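February 2022

Bench notes, Curnen rack synth, session 34. Picking up where I left off with the noise on the left output.

Hum is back. Same pitch as last time, a bit under a low B, so mains and its first harmonic, plus a fizzy thing on top that comes and goes with the filter cutoff. Swapped outlets, no change. Swapped the power brick for the one off the Sindell delay, no change. Pulled every patch cable and it's still there with nothing in but the output module. So not the patching, which I spent most of last session on. Fine.

Pulled the output module. Two cold joints on the transformer, the ones nearest the rail, reflowed both. Also the ground lug was finger loose. Tightened, dab of lock paint. Back in the rack. Hum down a lot but not gone. Fizz the same. Call it half a win.

Fizz: turned the Bukhari VCO all the way down and it drops out. Up again and it's back, even with the VCO patched to nothing. So it's bleeding through the bus. The Bukhari has always been greedy. Moved it to the far end of the board, next to the power inlet, and put the spring reverb driver where it was. Better. On headphones I can only hear it with the master past 2 o'clock, and there is no song on this record where I'll have it past 2 o'clock.

Things still wrong with the VCO:
- tracks flat over the top octave, worse when cold
- sync input does nothing below a certain level, need to look at the comparator
- fine tune knob scratchy, cleaned, still scratchy, replace

Let it warm up a full side of an LP before tuning. Then trimmed by ear against the Clirkivby organ. Got four octaves good, fifth one sour. Leaving it. The bass line on the B side tune only uses the bottom two anyway and the lead is going to be the organ whatever I do.

Cable work at the bench after that.
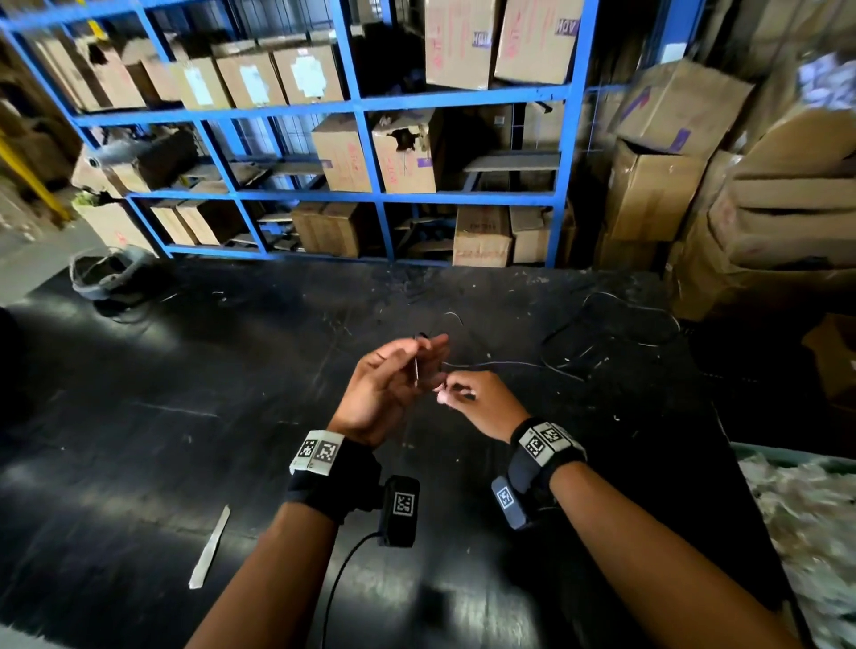
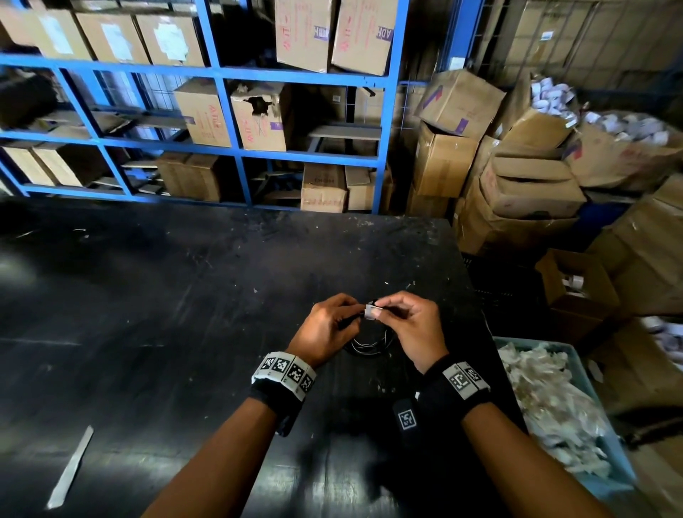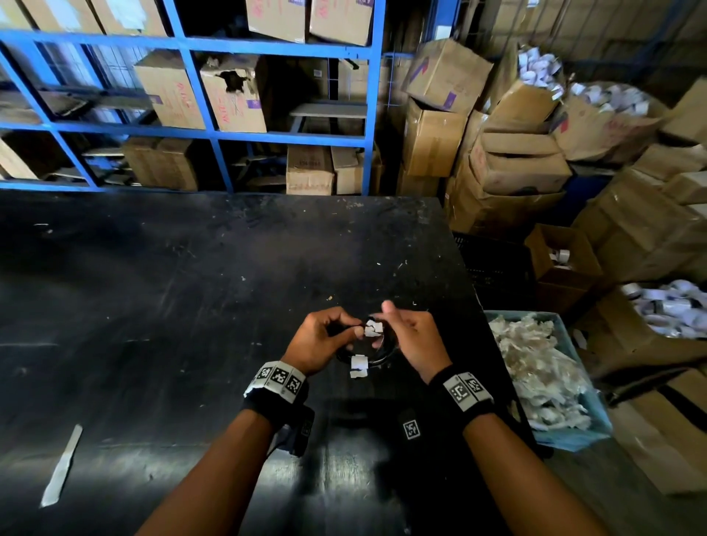 Drum machine next. Sync out from the Curnen clock to the drum box has been slipping, you can hear it on the rough of the B side, the snare gets lazy by the second chorus. I'd put it down to tape drift. Wrong. Recorded both straight to the computer and it slips there too. Scoped the clock pulse and its too short, the drum box wants a fatter one. Stuck a pulse stretcher in line (the one from the old handclap board, with the bigger cap in) and it locked right away. Ran it for the length of the A side tune and then the B side tune back to back, no slip that I could hear. Will run longer before I trust it at a show.

Handclap board is now missing its stretcher so claps are a click. Kind of like the click? Recorded a minute of it with the spring on. Keep.

Spring reverb. New driver board is louder then the old one by a good bit and the tank is clanging on the kick. Put a high pass ahead of it, tried three cap values, middle one is right. Small one made everything sound like a phone. Tank is now on foam, screwed down loose at the corners only. Don't overtighten, did that in July and lost all the drip.

Test takes, all at the fast tempo:
take 1 - distorted at the desk, my fault
take 2 - good until the break, filter knob knocked
take 9 - the one. Organ a hair late in the intro but I like it late
(3 through 8 not worth keeping, wiped)

Vocal through the Sindell with the feedback just under where it runs away. Needs a proper stop on that knob or a piece of tape. At the show in the long room it ran off twice and people thought it was on purpose, which was nice of them, but the second one took the whole last verse with it. Marked the spot in paint pen for now.

Ran the vocal again dry, then wet only, on separate tracks. Wet only is better than both together. All that slap and no front on it, sounds like someone yelling from the next building. Going to push for that on the A side even if it costs us the words. The words are mostly the chorus anyhow.

Filter module: resonance whistles too early on the left channel of the pair. Matched transistors supposedly. Measured them and they aren't, not close. Have a bag of 862s from the old intercom boards, going to sort through and pair some up next session. Do it with the meter on the same range for all of them this time, and don't breathe on them, the reading walks.

Levels for the cutting people: they want the low end mono and less hiss on the S's. Low end is mono already, its one oscillator. For the S's I rolled the top off the vocal return and left everything else alone. They'll send a test cut. If the organ stab in the break jumps the needle we pull it down, otherwise hands off.

To do before the next practice
- pot for VCO fine tune, get two
- proper box for the pulse stretcher, at the moment its in a mint tin w/ no lid
- label the Curnen bus boards, front and back
- check the other output channel for the same cold joints, bet it has them
- longer strap for the drum box, current one slides off the stand
- find the set list with the tempos on it or write them out again

Left the rack on when I went for food to see if the tuning walks. Came back, bottom octave still on, top one flat by more than before. Shut down, covered up. Start with the comparator next time.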